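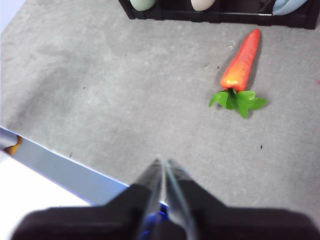
Pourquoi la carotte est-elle orange ?

Quand on dessine une carotte, on prend le feutre orange sans réfléchir. Pourtant il existe des carottes violettes, jaunes, blanches et même presque noires. Pendant très longtemps, les carottes que l'on cultivait étaient surtout violettes ou jaunes. Les orange sont devenues courantes en Europe il y a quelques siècles seulement, parce que les jardiniers gardaient les graines de celles qu'ils préféraient.

Une racine qui fait des réserves

La partie que l'on mange est une racine. Elle pousse sous la terre, bien droite si le sol est souple, tordue ou fourchue si elle rencontre un caillou. Les feuilles, que l'on appelle les fanes, restent à l'air libre. Elles captent la lumière du soleil et fabriquent du sucre. Une partie de ce sucre descend dans la racine, et c'est pour cela que la carotte a un goût un peu sucré.

La carotte est une plante bisannuelle, ce qui veut dire qu'elle vit deux ans. La première année, elle remplit sa racine. La deuxième année, elle se sert de ses réserves pour faire une grande tige, des fleurs blanches et des graines. Au potager, on la récolte presque toujours la première année, et on ne voit donc pas souvent ses fleurs.

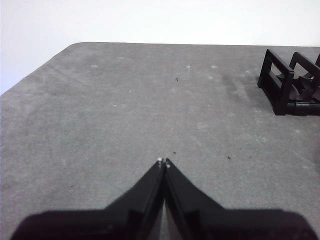

Si on laisse quelques carottes en terre tout l'hiver, elles refont des feuilles au printemps et fleurissent en été. Les fleurs sont minuscules et groupées en forme de parapluie – les botanistes disent une ombelle. Le persil, le fenouil et l'aneth ont des fleurs rangées de la même façon, car ils sont de la même famille.

D'où vient la couleur ?

La couleur orange vient d'une substance appelée carotène. Son nom vient justement du mot carotte. On en trouve aussi dans le potiron, l'abricot et la patate douce. Il y en a même dans les épinards, mais le vert des feuilles le cache.

Notre corps transforme une partie du carotène en vitamine A, dont les yeux ont besoin pour bien fonctionner quand il y a peu de lumière. Manger beaucoup de carottes ne permet pas pour autant de voir dans le noir comme un chat. Quelqu'un qui en mange vraiment trop peut avoir la peau des mains un peu orangée. Cela s'en va quand il en mange moins.

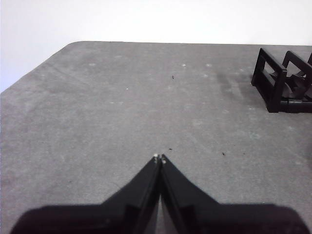

Un coin de table grise devant un mur blanc.

À faire : des fanes sur une soucoupe

Il te faut une carotte, un couteau, une soucoupe et un peu d'eau. Demande à un adulte de couper le haut de la carotte, sur deux centimètres. Enlève les vieilles feuilles. Pose le morceau sur la soucoupe, côté coupé vers le bas, et verse un fond d'eau. Place la soucoupe près d'une fenêtre et change l'eau tous les jours.

Au bout d'une semaine environ, de petites feuilles vertes apparaissent. Tu n'obtiendras pas de nouvelle carotte, car la racine coupée ne repousse pas. Dans la classe d'Ingeborg Hollenstein, les élèves ont commencé en mai et la plus longue feuille mesurait 19 centimètres à la fin.

Les mots à retenir

Fanes : les feuilles de la carotte.
Bisannuelle : se dit d'une plante qui vit deux ans.
Ombelle : un groupe de fleurs en forme de parapluie.
Carotène : la substance qui donne la couleur orange.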